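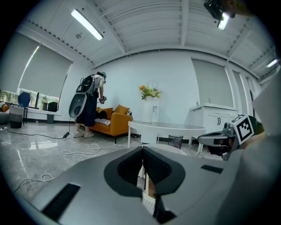
Designing the Second Visit: A Conversation with Sibel Oral

January

By the Pleltier editorial office

Search this site Enter keywords Go

When the home furnishings retailer Homix asked Pleltier to redesign its kitchen planning service, the request was limited to the opening screens. Customers were starting plans in large numbers and abandoning them, and the company believed that a simpler first page would correct the problem. Sibel Oral, who directed the work as lead experience designer, came to a different view within the first month.

"The opening screens were adequate," she said in an interview at the Pleltier office. "People got through them without much trouble. The difficulty came when they closed the laptop, talked it over with someone at home, and came back a week later to a plan they no longer recognized."

Ms. Oral joined Pleltier after several years with Pevley, a firm that designs booking and scheduling tools for clinics. She describes that period as her training in what she calls returning use, meaning the visits a customer makes after the first one. In her experience, these visits receive little attention during design, partly for practical reasons.

"A first visit is easy to test," she said. "You bring a person into a room, you give them a task, and you watch. A second visit requires you to wait. Most project schedules have no place for waiting, so we had to write it into the contract."

The research plan she proposed to Homix was modest in size. The team recruited 10 households that were planning a kitchen and followed each of them for five weeks. Participants used the existing planner whenever they wished, kept a short written diary, and spoke with a researcher once a week by telephone. No tasks were assigned. Ms. Oral regards this last decision as the most important one the team made, and also the one that required the most explanation to the client.

"There was a concern that we would pay for five weeks and learn nothing," she said. "I understood that concern. If we had set tasks, we would have had a completion rate at the end of every week, and a completion rate is a comfortable thing to put in a report."

The diaries showed that participants kept much of their planning outside the planner. They taped measurements to refrigerators, sent one another photographs of cabinet handles, and wrote prices on the backs of envelopes. One household maintained a spreadsheet with 400 rows. When participants returned to the planner, they spent the opening minutes working out which of their saved plans was the current one, and several began again from nothing in preference to opening an old file.

"The planner named every plan by the time it was saved," Ms. Oral said. "That suited the database. A family remembers the plan with the window seat, or the plan Grandmother disliked. We had a participant with six plans who could describe all six of them to me on the telephone and could not find any of them on the screen."

The redesign that followed is known within the company as Messina. Its central feature is a page that appears when a customer returns, showing the most recent plan, the changes made during the previous visit, and any question the customer left unanswered. Plans are named by the customer at the point of first saving, and a plan may be marked as set aside without being deleted. A second person in the household may leave a note on any item.

Ms. Oral was careful to credit the visual design team for the restraint of the returning page. Early versions, she said, contained a good deal more. There was a progress bar, a list of recommended products, and a calendar for store appointments. The progress bar was the first to be removed.

"It told people they were 60 percent finished with a kitchen," she said. "They asked us what the other 40 percent was, and we had no answer. It was a number the software had made up from the count of filled fields."

The recommended products remained in discussion for longer. Homix had a commercial interest in presenting them, and Ms. Oral does not consider that interest improper. The agreement eventually reached was that recommendations would appear inside the plan, next to the item they related to, and would be absent from the returning page. She said that the conversation was conducted with courtesy on both sides and that she would expect to have it again with any retailer.

Messina was introduced first to a group of 1000 customers, with a feedback form available on every page. Asked about the results, Ms. Oral declined to offer figures, noting that kitchens are slow purchases and that the team had agreed with Homix to wait for a full planning season before drawing conclusions. She was willing to say which comments had surprised her.

"Several people asked for a way to print," she said. "We had removed printing because the usage logs showed almost no one used it. When we asked further, we learned that the old print layout lost the measurements along one side, so people had given up on it. The log recorded that as a lack of interest. Printing has been restored, with the measurements on the page."

The notes feature has also been used in ways the team had not planned for. Some customers address their notes to the store's own planners, who at present cannot see them. Correcting this will require changes to the system used on the sales floor, and Ms. Oral's team has begun a series of visits to stores, most of them on a Saturday, when the planning desks are busiest.

"I had designed for the household and treated the store as a place where the plan was handed over," she said. "The planners at the desk see a customer two or three times as well. They have their own envelopes with numbers on the back. I would like to have looked at those sooner."

Work on the sales floor system is expected to continue through the spring. Ms. Oral will remain with the project in her present role.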